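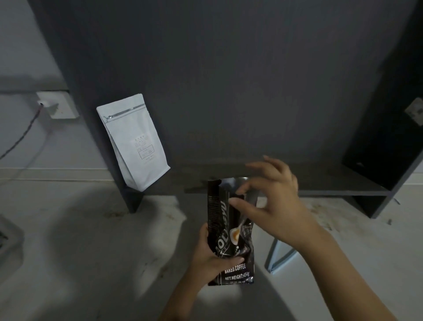 Does a clip actually keep opened coffee fresh, or am I fooling myself?

Posted by hallik_700
456 views

I buy coffee in one-pound foil bags and go through one in about three weeks. By the last week it tastes like cardboard. Everybody says "just roll it down and clip it," but I've been rolling and clipping for years and I'm not convinced it does anything. The top never tears straight, for one thing, so the roll is always lumpy. Do I need a canister, or is that one more thing to buy? I keep the bags on a small open shelf on the counter, out of the sun. Whole bean, if it matters.

nambiar
1477 posts

It matters that it's whole bean. Ground would be flat long before three weeks.

I doubt the clip is your problem. Look at how much air you're leaving in there. Most people fold the top twice and clip it, and the bag is still puffed up like a pillow. Stand it on the counter, squeeze from the bottom up, then roll tight until you hit beans. Keep your thumb on the roll while the clip goes on, or it springs back. Use a clip that's longer than the bag is wide. Those little clothespin types hold the middle and leave both corners open.

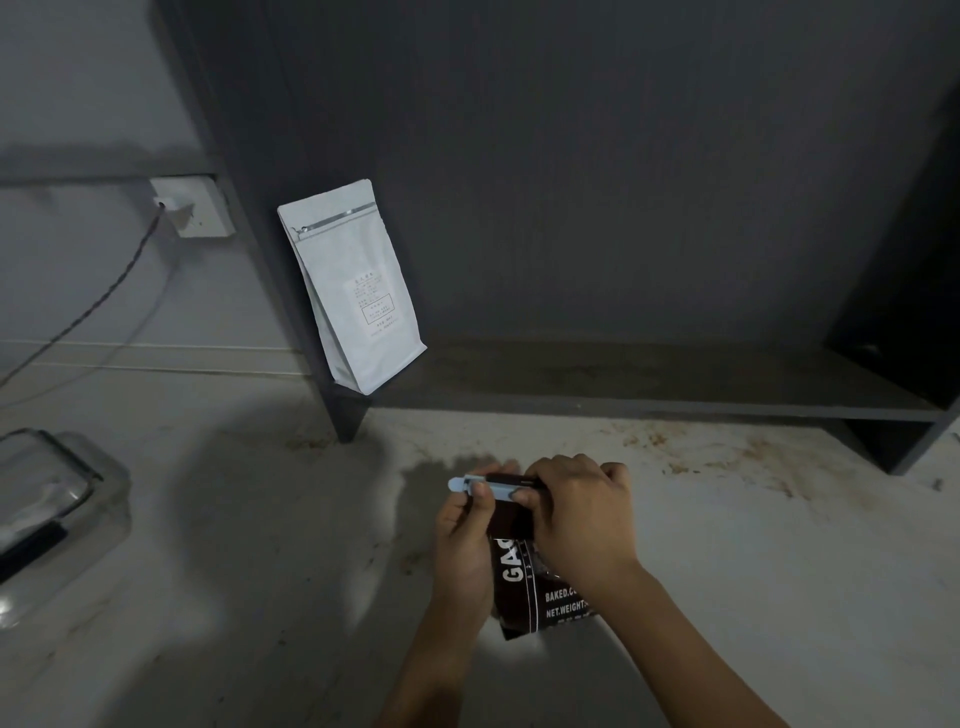 One hand on the roll, one near the top edge. The bar kind of clip goes right across.

As for the torn top, cut it straight with scissors. I wouldn't pay for a canister until you've tried that for one bag. A half-empty canister is mostly air anyway.

Brevis

Zipper bags are better than clips. Keep an empty one and pour the new beans in.

clilteck

I'd go easy on the zipper idea. Mine stop closing properly after a month or so – grit gets in the track – and old bags smell of old coffee. Rinse it and you're waiting all day for it to dry.

Also, are you sure it was fresh to begin with? Check for a roast date. My grocery store sells bags that were roasted back in February and no clip is going to fix that. I switched to half-pound bags, and the last 5 cups taste close enough to the first ones that I quit worrying about it.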